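Heydari fruit table, December 2021

Quick gallery from the fruit week at Boneo. Captions are short, sorry, typing this between calls. More when Nazanin sends hers.

Dragon fruit first. Bright pink skin, green tips on the scales, the long ones fanning out to the side. Prettiest thing we bought all week and definately the most photographed.
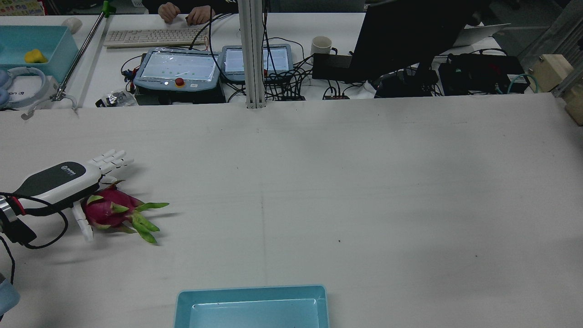
How do you tell when one is ripe?
Press with a thumb. A little give, like an avocado, and it's ready to cut. Rock hard, leave it on the counter 3 days.

Ours came from the Skedow market, nearly 700 grams, white inside. Mild, kind of like kiwi with less bite. Nazanin Nazari wants the red kind next time, they had them back in September.

Spoon it straight out of the skin. Chill it 30 minutes frist. Lime if you have it.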